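How Cloth Is Made

Look closely at the sleeve of your shirt. If you have a magnifying glass, use it. You will see that the cloth has a pattern made of very small threads. The threads hold each other in place, and that is why the shirt does not come apart when you pull it on.

Cloth is also called fabric. People have made it for thousands of years, and the basic steps have changed very little. First you need fibers. Next you twist the fibers into yarn. Then you join the yarn into a flat sheet.

Fibers

A fiber is a very thin, bendable strand. A hair from your head is a fiber. Fibers used for cloth come from plants, from animals, or from factories.

Cotton is the best-known plant fiber. It grows as a fluffy ball, called a boll, around the seeds of the cotton plant. Linen comes from the stem of a plant called flax. The stems are soaked in water until the soft parts rot away and the long fibers can be pulled out.

Wool comes from sheep. The sheep are usually sheared in spring, and in the hills near Prillville this is done in April. Silk is made by silkworms, which are the caterpillars of a moth. A silkworm makes one long strand and wraps it around its body to form a cocoon.

Polyester and nylon are made in factories. The raw material usually comes from oil. It is melted and pushed through a plate with tiny holes, and it comes out as long strands that harden as they cool. The plate is called a spinneret. Silkworms and spiders have body parts called spinnerets too, and they also use them to let out strands.

Spinning

One cotton fiber is weak. You can break it with your fingers. When many fibers are twisted together, they press against each other and rub. This rubbing is called friction. It stops the fibers from sliding apart, so the yarn is much stronger than any single fiber in it.

You can test this with a cotton ball. Pull a small tuft out of it and tug on both ends. It comes apart easily. Now pull out another tuft, roll it between your fingers until it is tightly twisted, and tug again. It takes more force to break.

For a long time yarn was spun by hand with a spindle, a stick with a weight on it. The spinning wheel made the work faster. Today machines do most of it. The old mill at Jerneck, now a museum, has a spinning machine with 200 spindles in one row, and each spindle makes its own yarn.

Weaving

Woven cloth is made from two sets of threads. The threads that run the long way are called the warp. The threads that run from side to side are called the weft. The machine that holds the warp tight is a loom.

In the simplest weave, each weft thread goes over one warp thread, under the next, over the next, and so on. The next row does the opposite. This is called plain weave. Bed sheets and handkerchiefs are often made this way.

In a twill weave, the weft goes over two or more threads at a time, and each row is shifted a little to the side. This makes slanted lines in the cloth. Denim is a twill. Look at a pair of jeans and you will find the lines.

One large loom at Jerneck holds 2,443 warp threads. Each thread has to be pulled through its own small loop before weaving can start. The loops are called heddles, and they lift some of the threads so that the weft can pass under them.

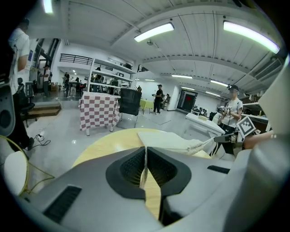 A folded white cloth on a round wooden table.

Woven cloth does not stretch much along the warp or the weft. Pull it from corner to corner and it stretches more. This slanted direction is called the bias. When you pull on the bias, the small squares between the threads change into diamond shapes.

Cloth also folds easily. The threads are thin, and a thin thread bends with very little force. A fold that has been pressed flat can leave a line called a crease. Cotton and linen crease more than wool does. An iron removes creases with heat and pressure — steam helps, because water lets the cotton fibers move into a new shape.

Knitting

Knitted cloth is different. It can be made from a single yarn, bent into rows of loops. Each loop is pulled through a loop in the row before it. The loops can change shape when the cloth is pulled, so knitted cloth stretches. Socks, sweaters, and most T-shirts are knitted. T-shirt loops are too small to see well without a lens.

If one loop breaks, the loops next to it may come loose as well. A line of loose loops is called a run or a ladder.

Color

Most plain cotton is a pale cream color when it comes off the plant. To make it white, it is bleached. To give it another color, it is dyed. Early dyes came from roots, leaves, bark, and insects. Blue came from the leaves of the indigo plant. Most dyes used now are made by chemists.

Cloth can be dyed at different stages. If the yarn is dyed before weaving, the weaver can use several colors to make stripes or checks.

Try It: A Cardboard Loom

You need a stiff piece of cardboard, some string, some thick yarn, scissors, and a ruler. Ask an adult to help with the cutting.

1. Cut 17 small slits along the top edge of the cardboard, evenly spaced. Cut the same number along the bottom edge.
2. Tape one end of the string to the back. Bring it through the first slit and wind it up and down through all the slits. Tape the other end. This is your warp.
3. Cut a piece of yarn. Pass it over and under the strings from one side to the other.
4. Turn around and go back. Where you went over before, go under.
5. Push each row down with a fork or your fingers.
6. After 4 rows, check the sides. If they are pulling in, leave the yarn looser at each turn.
7. When the loom is full, cut the strings on the back and tie them in pairs.

Words to Know

Fiber: a very thin, bendable strand.
Yarn: fibers twisted together.
Warp: the threads held tight on a loom.
Weft: the threads that cross the warp.
Bias: the slanted direction across woven cloth.
Heddle: a loop that holds one warp thread.

Last updated December 18, 2020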